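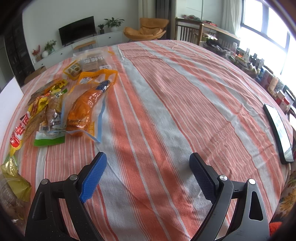
Do You Need a System for Snacks?
Speaker notes, Skerov Home Evening, Yilma branch library, May

Slide 1. Title
Wait for the back rows. Say who I am, skip the job history.
Ask for hands: who has a drawer, a shelf or a bag at home where snacks go and get forgotten? Then ask who has bought something to fix it. Leave a gap. The second question is the one I care about.

Slide 2. What I was sold
Last year I tried the Zustari method. It came as a booklet and a set of stackable bins. You empty everything out, sort by "mood," decant into clear bins and throw the packets away.
I kept to it for 101 days and I have the notes to show for it. My complaint is mostly with the throwing away. Once a packet goes, so does the date, and so does the ingredient list. The bins look lovely in the booklet. In my kitchen they were a row of brown squares and I could no longer tell you what was in them or how old they were.
Don't do the funny voice for "mood." It got a laugh last time and then I lost the thread.

Slide 3. Empty it out anyway
This part of the method I'd keep. Put a cloth down somewhere large and flat and get everything out of the bags. Pouches slide around and some leak crumbs, so a cloth you can shake outside is worth having.
Spread things out with the labels up. Vacuum-packed meat goes in one area, dry things in another. Read before you sort. People want to sort by color because it's quick, and yellow packets in particular tell you nothing. I had meat snacks and candy in nearly the same yellow.
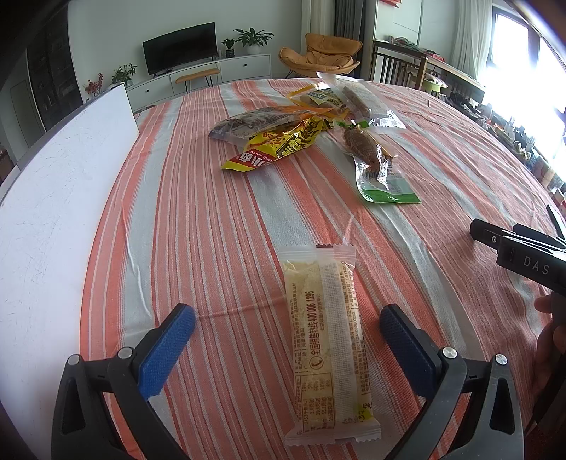 Slide 4. Turn it over
The front of a packet is advertising, so I do my reading on the back, and even there I'd go slowly. Packets give the space to whatever the maker wants you to find. On this long one the boldest line is a national sales hotline, with a little telephone handset beside it. The nutrition table sits in a box below, with 2453 in it, and 39.6, and a column of percentages that goes as high as 66%. Ask the room what 66% is a percentage of. Let them guess. Then make the dull point: find out whether the table is for the whole packet or for a set weight before you compare it with anything. I've sat through a talk where two snacks were ranked on numbers with different bases, and people wrote the ranking down.
If someone asks whether it's healthy, I don't know, and I'm not qualified to say.

Slide 5. The app
Ratico is a pantry app. You type in what you own and it reminds you to eat it. The leaflet claims 520 homes took part in a trial and 506 were "satisfied." Read that out slowly.
Satisfied with what? The leaflet doesn't say. It doesn't say whether they ate more of what they had or threw less away, or whether they were still typing things in a month later. I stopped at the second shopping trip. Entering a bag of peanuts takes longer than looking in the drawer for it.
Be fair here: one feature, the date list, is useful if you buy a lot at once. A sheet of paper on the cupboard door does the same.
Check the Ratico link before the talk. When I last tried it I got a 404, and I'd like to know if that's still so before I say it in public.

Slide 6. What a pile looks like before anyone tidies it
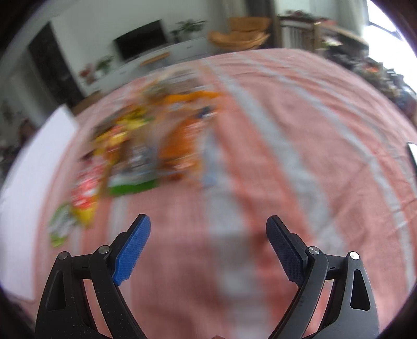 Snack packets in a heap on a striped cover, TV wall behind.

Leave this up while people talk to their neighbor. The question for them: what would you do first, and would you need to buy anything to do it?
My own answer, if pressed, is pick out the opened ones, then the earliest dates, and put those where your hand lands when you're hungry. The rest can go back in a shopping bag. I haven't tested this against anything and I should say so, having just been rude about a leaflet.

Slide 7. Questions
Likely ones:
Pests. Clip or finish opened bags. Ask the building if it keeps happening.
Kids. I have no good answer. A high shelf worked for a while.
Do the bins have any use? Mine hold batteries now.
Room has to be clear by 8:30, chairs stacked by the door. Take the adapter home this time.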